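Imulthorpe fit-out — progress report for May
To: Zamfira Husar, Gerkico small grants
From: Tincuța Preda

Sorry this is short and a bit rough, wanted it to you before Monday. Money summary at the end, receipts in the shared folder.

Where we are

Main room is in use. Desks in, power on, lockers up. Still waiting on blinds and the second lot of chairs. Kitchen corner not started, same as last month.

Seating

Chairs were the biggest line in your grant so most of this is about them. The first 20 are here, assembled and out on the floor. Norkix delivered to the ground floor only, so getting them upstairs was on us — took most of an afternoon. Two came with the wrong gas lift. Norkix is swapping them, no charge, no date yet.

We went for the model with the separate headrest. I know you asked whether that was worth the extra. People on the long shifts said yes, people who come in for an hour or two didn't care much. Mesh in the middle, padded wings either side, sits up on a thin stem. Height adjustment is stiff on a few and I've asked Norkix if thats normal for new ones.

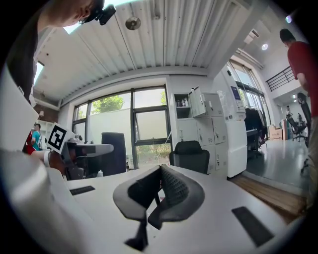 Desks

White tops all through, as per the quote from Dobre. Black pads set into the surface, which we'd asked for. Dobre did the installing and were tidy about it. One desk has a wobble, they're coming back with longer feet.

Lockers and shelving

White lockers, stacked square compartments. Keys are labelled but the spares aren't yet, on my list. A few doors get left open during the day and people walk into them, so I've put a note in the induction sheet. White bookshelf is up against the wall. Mostly empty boxes on it last week, now manuals and the first aid kit.

Light and heat

Good room for daylight, big windows plus the skylight. Nice outlook too, green tree over the wall. Downside is glare on the desks nearest the glass from mid-morning and it does get warm by 3 pm. Blinds were quoted at $500 more than we budgeted, so I've gone back for a cheaper fabric. Ceiling is corrugated metal and stays as is. It's loud in heavy rain, not much to be done inside this budget.

Problems

— Blinds late, see above.
— Second chair delivery pushed back by the supplier. They've said the colour will match the first lot, I want that in writing.
— Cardboard. So much cardboard. Had to pay $105 for an extra recycling pickup, not in the original budget. Can it come out of contingency? Please let me know.

Next

Blinds ordered as soon as the new quote is in. Spare keys labelled. Chase Norkix on the gas lifts and the stiff headrests. Start measuring up the kitchen corner with Dobre, they've offered to do a drawing for nothing if we decide on the bench length first.

Money

Desks paid in full. Lockers paid in full. Chairs — first invoice paid, second held untill delivery. Nothing spent on blinds or kitchen. Contingency untouched apart from the pickup, if you approve it.

You're welcome to come and see the room, mornings are best. Ring first as the downstairs door is locked.

Tincuța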